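Jaltano gripper controller: service notice
2 min read

Applies to controllers on firmware 3.10 and earlier, fitted to a single arm on a fixed pedestal.

Fault: after an emergency stop, the gripper can open when power returns and drop what it holds. Abrehet Ayele at Tomden logged it in July during restart tests. It showed up in 16 of 40 restarts, always with the fingers closed on an uneven object.

Until you have updated:
- Keep hands out from under the gripper when you reset.
- Lower the arm to within some 10 cm of the surface before restoring power.
- Do not use auto-resume.

The update is free. Send the controller serial number to Carys Gethin in support. Units shipped after 14/11/2025 already have it.

Simulated bench layout, with the gripper pointing down into the bowl:
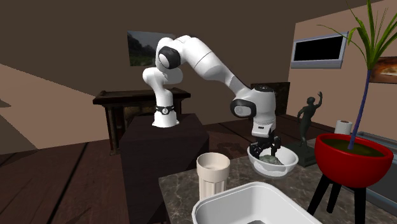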